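3.2 장비 구입과 예산 계획

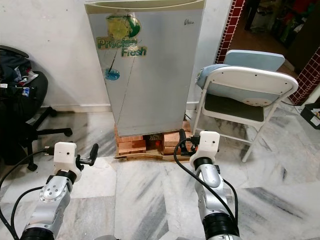 읽는 시간 약 3분

그림 4. 작업 공간의 소형 냉장고와 두 대의 로봇 팔. 냉장고는 벽돌과 골판지 위에 놓여 있고 오른쪽에 접이식 의자가 있다.

이 절은 솔직히 쓰기 싫어서 제일 마지막까지 미뤄 뒀던 부분이다. 제어기 이야기는 밤새도록 할 수 있는데 견적서 이야기는 영 손이 안 간다(영수증 풀칠은 더하다!). 그래도 비슷한 규모로 가정용 조작 실험을 준비하는 분들이 메일로 가장 많이 물어보는 게 돈 문제라서, 내가 어떤 순서로 샀고 어디서 틀렸는지 적어 둔다.

처음 예산표에는 항목이 14개 있었다. 팔 두 대, 그리퍼 두 개, 손목 하우징, 케이블, 제어용 PC까지는 다들 비슷하게 적을 것이다. 팔은 Paken과 Haslam 두 곳에서 견적을 받았고, 나는 Paken 쪽으로 갔다. 값은 Haslam이 조금 쌌지만 예비 부품 납기가 6주라고 해서 마음을 접었다. 관절 하나 고장 났다고 한 달 반을 손 놓고 있을 수는 없으니까.

손목 하우징은 그림 4에서 흰색으로 보이는 부분인데, 3D 프린터로 뽑은 것이다. 여기서 아낀 돈이 꽤 쏠쏠했다. 대신 필라멘트와 재출력 시간을 예산에 안 넣었다가 6월에 소모품비를 한 번 더 신청했다. 다음에 또 한다면 출력물은 처음부터 여벌까지 계산해서 올릴 생각이다.

케이블도 만만하게 볼 게 아니다. 팔이 앞으로 뻗고 손목이 돌아가는 만큼 여유 길이가 필요한데, 나는 책상 위에서 줄자로 대충 재고 주문했다가 몽땅 다시 샀다. 그림에서처럼 고리 모양으로 늘어지는 길이까지 재야 한다. Givley에 추가로 낸 케이블값만 242달러였고, 배송비는 따로 붙었다.

반대로 환경 쪽에는 돈을 거의 쓰지 않기로 했다. 냉장고 문 열기 같은 과제를 계획하면 새 가전과 전용 받침대부터 장바구니에 담고 싶어지는데(나도 담았다), 문 높이를 맞추는 데는 벽돌이면 된다고 보고 받침대 항목을 통째로 지웠다. 의자나 옷가지처럼 집에 흔한 물건도 구입 목록에서 뺐다. 이렇게 줄인 금액이 환경 구축비의 40퍼센트를 넘었고, 그 돈은 예비 그리퍼로 돌렸다.

마지막으로 유지비. Hidora 과제 양식에는 유지비 칸이 따로 없어서 기타 항목에 적어 넣었는데, 심사에서 근거를 달라는 답이 돌아왔다. 그 뒤로는 부품별 예상 교체 주기를 표로 만들어 붙이고 있다. 표의 양식은 부록 B에 실었고, 환율은 견적을 받은 날을 기준으로 잡았다.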